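Shayne Costigan had been mayor of Prultmont for eleven days when the town of Eide asked for its hill back.

The letter came on a Friday, on good paper. It explained that in a survey nobody in Prultmont had ever seen, the hill behind the high school belonged to Eide, and had been lent to Prultmont for the purpose of sledding. Eide would like it returned by the end of October.

"Can you lend a hill?" Shayne asked the town clerk.

"They lent us a snowplow once," said the clerk. "We never gave that back either."

Shayne had run for mayor on the single issue of the parking meter outside the bank. He had won by 2 votes, one of them his mother's, which she brought up whenever she wanted a ride. He had no position on hills. He drove out after lunch to look at it and found it much as he remembered, a hump of yellow grass with a bench on top and a goat tied to the bench.

He wrote back that Prultmont was fond of the hill and would consider buying it. Eide replied with a price of $2725, plus the snowplow.

The council met that night at Stondness Hall, which smelled of floor wax and somebody's chili. Prultmont had $2000 in the bank, set aside for a statue of the founder, a man named Flatano who had stopped there in a storm, sold everyone the same mule, and left before breakfast. The pro-statue people sat on the left. The sledding people sat on the right with their children, who had been told to look cold.

"What did Flatano ever do for us?" said a man on the right.

"He founded us," said a woman on the left.

"He founded us and ran."

It went on like this until nine. Then the owner of the goat stood up and said he had been paying Eide 100 dollars a year to graze it there since his father's time, and had always assumed the rest of them were paying too.

Shayne asked for a short recess. He went out and stood in the parking lot. From there he could see the hill, or at least the place where there weren't any stars, and he tried to feel something about it. Mostly he felt hungry. The diner closed at nine-thirty, and if the vote came quickly he could still get a burger.

He went back in and proposed that they offer Eide the statue money, the plow, and the mule, if anyone still had it. The clerk wrote this down. She asked how to spell mule.

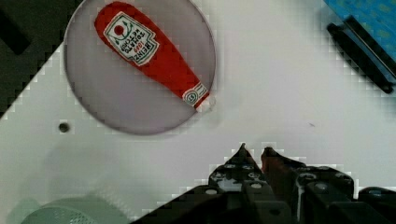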